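Week four of the club, and the drawer

The robotics club at Tasham has 12 members this term, and most of them signed up expecting wheels. We did build a wheeled thing the first two weeks. It drove into a table leg and everyone was happy. Since then we've been on the sock project, and I said I'd write down how that's going, mainly so that the people who missed Monday can catch up before next time.

The short version is that we're teaching a policy to put socks away in a drawer. To do that we need recordings of people doing it with the hand-held grippers, a lot of them, and they need to be clean. Wim Martens, who runs the club with me, set the target at 776 usable recordings before we train anything. I thought that was high. He picked it by working back from the number of sessions we have left, so it's as good a number as any.

We named the project Skarkano. There was a vote. I don't know what it means either.

The task as it stands now: one person holds the gripper, takes a sock, brings it over the open drawer and lets go of it inside. Then you take it back out and do it again from a different start. We began with the sock lying flat and gave that up quickly. A flat sock hangs down in a long tail and catches on the drawer front, and then you've spent your recording fishing it off the edge. Folded or rolled into a bundle, it holds together and you can aim it. So the first job of each session is now folding.

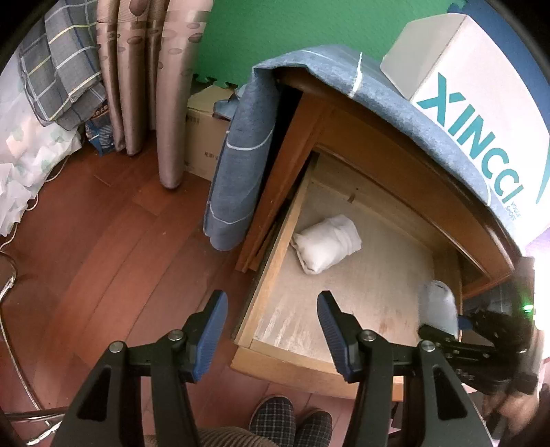
Most of what went wrong in the first two sessions had to do with speed. New people move the gripper the way they'd move their own hand, which is too fast, and the video smears. What we ask for is slow on the approach, a full stop before closing, close, another stop, then lift. It feels silly for the first ten minutes. After that your arm gets used to it, and the next problem is that your arm gets tired. We swap after every 8 recordings now. Before that we swapped when people complained, and the complaints came too late -- you could see the wobble creeping in well before anyone said anything.

The second thing was the start position. If everyone begins with the jaws in the same spot over the drawer, the policy will only ever know about that spot. Khan, which is what we call the old laptop, has a script on it that gives you a starting side and a height (low, middle or high) for each recording. People grumbled about it and then ignored it, so now the second person in each pair reads it out loud. That works better.

Pairs also label. One records, the other writes down whether it was good, bad or unclear. We had a long argument over what counts as good. My view is that a sock that ends up in the drawer but got dragged over the side on the way is a bad recording. Wim's view is that it's a fine recording of a person recovering from a mistake, and that we'll want some of those. We settled on a fourth label, "messy", and we'll decide later. I suspect we'll keep them.

For the folding, please use the same method as everybody else. Toe in first, roll toward the cuff, leave the cuff on the outside. The cuff gives the pads something to press against. A bundle rolled too tight pops out when you squeeze it, and one rolled too loose opens up halfway to the drawer. You'll find the middle after a few tries.

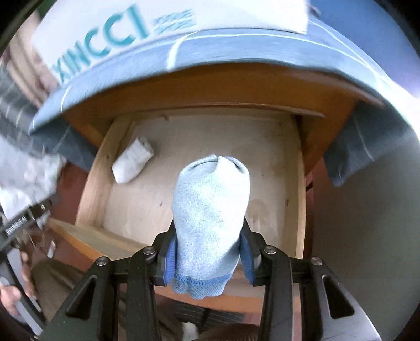

Colors matter more than I'd figured. We're mixing light ones and darker ones, and I'd like to get some patterned pairs in before the end of August. If you have odd socks at home that you don't want back, bring them. Clean, please.

What's left to do: the batch from last week has to be checked on Brernurix, the shared drive, and I'd like two people to go through it separately so we can compare labels. It takes an evening. Everyone also owes me a half page on what they'd change about the task. I have 10 of those so far, and several of them suggest a bigger drawer.

Next session we start at the usual time. Charge the grippers the night before if you took one home. We'll do recordings for the first hour, and then Wim wants to show how the training run is set up, so bring your own laptop if you want to follow along.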